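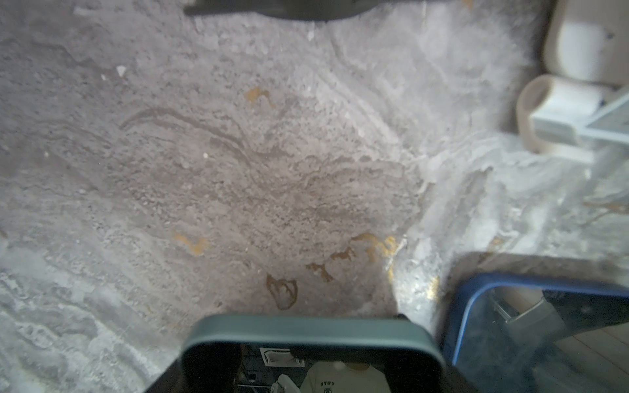
Wrist view over a stone-patterned surface, with two framed mirrors at the near side.

Chores watch: wiping and tidying around mirrors

Readers keep asking whether a machine can clear and wipe a vanity top yet. The short answer from the Girham bench trials is: sometimes, slowly, and with the mirrors taken away first.

Two things cause most of the trouble. The first is the surface. A stone pattern with flecks, veins and ochre patches gives a vision system plenty of texture, and much of it looks like dirt. A brown squiggle in the pattern and a smear of makeup can score about the same. In the October runs the Zistcombe software was set to wipe anything it was unsure of, and it spent more than half its time scrubbing the print.

The second is reflection. A mirror lying in the work area shows the camera a person, furniture or plain darkness at a depth where there is nothing to grasp. Depth sensors handle this badly. The usual workaround is to detect the rim and mask everything inside it. A thick colored rim helps a lot; frameless glass is still a mess.

Shahzad Sandhu ran 400 pick-and-place attempts with small mirrors at Girham. Flat mirrors were the worst case, with the gripper closing short of the rim or pushing the mirror along. Clearing and wiping one counter took 8 minutes on a good run. A person needs 2.

The Abbasi group is trying a polarizing filter on the wrist camera. We will report numbers when they have them.

Comments

jarnness_fan: Did they try matte counters? Ours is plain white and the arm at work copes fine.

T. in maintenance: 8 minutes is fine by me if I'm not the one doing it.

olddrillpress: Same problem with polished steel on our line. We masked by rim too. Took 6 weeks to tune.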